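Home | Essays | Kitchen Table | Archive | About | Subscribe

In Praise of the Boring Public Library Card

I've been meaning to write this one since January, when I lost my wallet and found out which thing in it I missed the most. 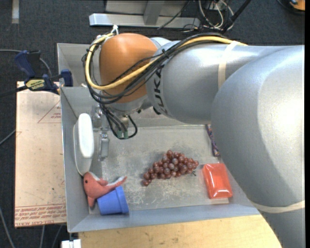
The bank card got replaced in a couple of days. The driver's license was a pain, but fine. The thing I kept patting my pocket for was my library card, an old, scuffed rectangle with my signature worn down to a squiggle. I walked into the Ametepe branch to get a new one and the woman at the desk asked if I wanted to keep my old number. You can keep your number! I was so happy about this that I told my sister on the phone, and she was quiet for a second and then asked if I was getting enough sleep.

So here's my opinion, and I know it isn't going to start any fights at dinner. I think libraries should stop trying so hard to be exciting.

Our branch has been going through a bit of a phase. A consultant came in (I don't know what a library consultant costs and I don't want to) and the word "destination" started showing up on the flyers. They took out a whole run of shelves by the windows to make what they call a flexible activity zone. I've been in there at ten in the morning and at four in the afternoon and I've mostly seen it flexing around nobody much. The big atlases used to live by those windows. I asked where they went and got told they were "in transition," and that's a sad thing to hear about an atlas.

Now, I'm not against people having fun in a library. My friend Etenesh Shiferaw runs the Saturday-type stuff for kids over at the Kumuvier branch, puppets and paper crowns and all that, and it's wonderful and loud and everybody should go. But she told me the part the parents thank her for is the hour afterward, when she puts the puppets away and the kids sprawl on the carpet with whatever they grabbed. There's no theme to that hour. She doesn't put it on the poster. They just read, or look at pictures of sharks, or lie there.

I think most of us are a lot like those kids. I don't need a destination. I have places where people want me to do something, buy something, sign up, rate my visit from one to five. The library is the last indoor spot in my town where I can sit for three hours with wet shoes and a book about canals and be left completely alone. I can't tell you how much I value that, especially in winter.

And then there's the app. Oh boy, the app. Our library system switched over to one called Vodeven last year, and it wants to recommend things to me. I borrowed one book on bread and now it thinks I'm a baker. I've had two loaves come out of my oven in my entire life and neither was any good. Meanwhile the old way of finding a book, where you go looking for one thing and your eye slides over to whatever's next to it, still works better than anything I've ever tapped on. That's how I found the canals book. I was looking for something on canaries for my nephew. (He got the canaries too, don't worry.)

I had a long argument about all this with Minoru Yokoyama, who lives across the street from me and likes change more than I do. His point was that libraries have to compete. People have phones, people have streaming, budgets get cut when the door count goes down, and if a video game night gets teenagers in the building then bring on the video games. And he's not wrong about the budgets. I went to the town meeting where they talked about closing the Gillik branch, and the number that kept getting read out loud was 491, the visits they'd had in one month, as if that settled it. I sat there thinking, well, who were they? Some of them must have been in there looking for work. Some were probably just getting warm. I'd bet a few of them were the same old guy reading the paper every single day, and I think he ought to count every time.

That's where Minoru and I split. He hears a low number and wants a better show. I hear it and want longer hours. Gillik was closing at five! Anybody with a regular job had to pick between getting there and getting paid. You could hire all the jugglers you wanted and it wouldn't change what time the door got locked. Keep it open until eight, a couple of nights a week, put a decent lamp over each table, fix the heater, and then let's talk about whether people want a library.

I'll give him this, though – the 3D printing table at Ametepe does get used. I was grumpy about it when it went in and I've softened. A man there showed me a knob he was making for his mother's stove, because the company had stopped selling that knob, and he'd gotten the size wrong the first time and was in a great mood anyway. I like that. It's the same spirit as the how-to shelves, where the plumbing books all have somebody's thumbprints on them. If the new stuff is useful in that plain, slightly grubby way, I'm for it. Bring the stove knobs.

What I don't want is to lose the dull parts to pay for it. The date stamps, if you still have them. The rack of tax forms. The paperbacks with 20 other people's coffee on them. The desk with a person behind it who'll look up a phone number for you and not ask why you didn't do it yourself.

The Gillik decision got pushed back, by the way, so there's still time to write in if you live on that side of town. They told us letters on paper get read first. I used the library's printer for mine, and it jammed, and the woman at the desk came over and fixed it with a ruler.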